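The Egg Sandwich Does Not Need Your Help

Frida Hviid has run the breakfast counter at Ladus for 11 years, and she would like people to stop improving the egg sandwich. I went to see her with some doubts of my own. How much can anyone have to say about two slices of bread and an egg?

"Less than the cookbooks do," she said. "I own 114 of them and most get it wrong."
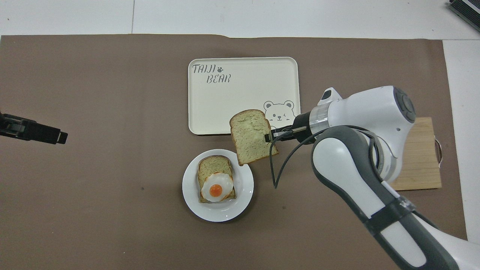
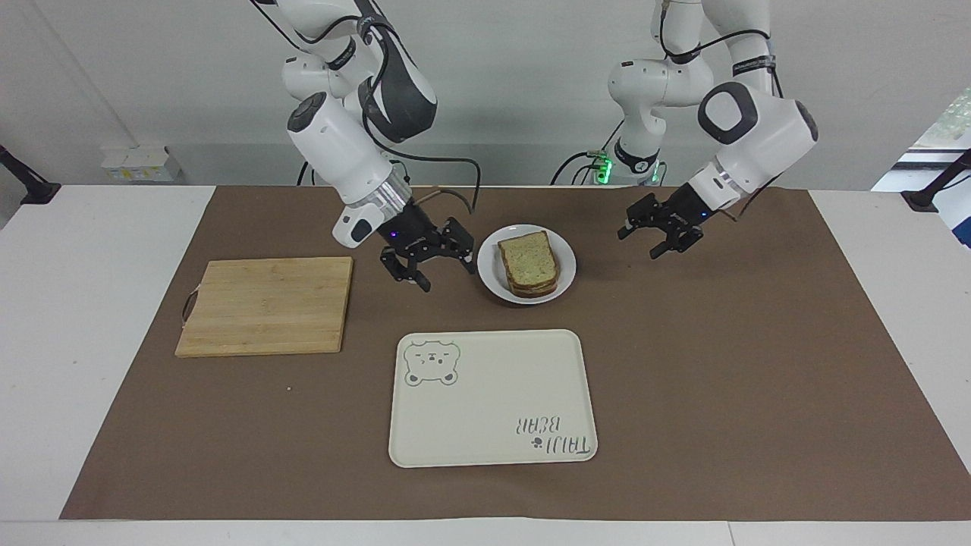
Bread on a round white plate, both times.

On bread

Hviid likes a slice with a proper crust and will take seeds if the loaf is good. She won't toast it. I said that sounded like laziness dressed up as a rule, and she shrugged. "Toast scratches the roof of your mouth and the yolk runs straight off it. Soft bread catches the yolk. Try both and tell me I'm wrong."

I tried both at home. She is right about the yolk. I still prefer toast.

On the egg

She fries it in butter over a low flame, four minutes, lid on for the last one. The egg goes on the bottom slice while that slice is already lying on the plate it will be eaten from. Moving a finished sandwich from board to plate is, in her view, how most of them get ruined.

What about a tray? Plenty of cafes send breakfast out on one. "A tray is for carrying. Put the plate on it if you must. I don't want to eat off something with a cartoon on it, but I'm told I'm old."

She also wants a plate with a wide rim, and here I lost patience a little. Does the rim change the taste? "No. It gives you somewhere to put the crust you don't want." So it's about tidiness. "Fine, it's about tidiness."

On the top slice

The second slice should go on straight down, with no pressing. Ladus once bought a sandwich press made by Surkberg, and it went back in May. Hviid says it turned every egg into a stain. I pointed out that people pay good money for pressed sandwiches all over town, and she agreed that they do.

Her other firm belief is that the sandwich should be served whole. Cutting it across the middle looks nice for a minute, she says, and then you have yolk on the plate and two dry ends. Ask for it cut and she'll cut it, though you may get a look.

I asked whether she had ever changed her mind about any of this.

"Salt," she said. "I used to salt the egg in the pan. Now I do it at the end."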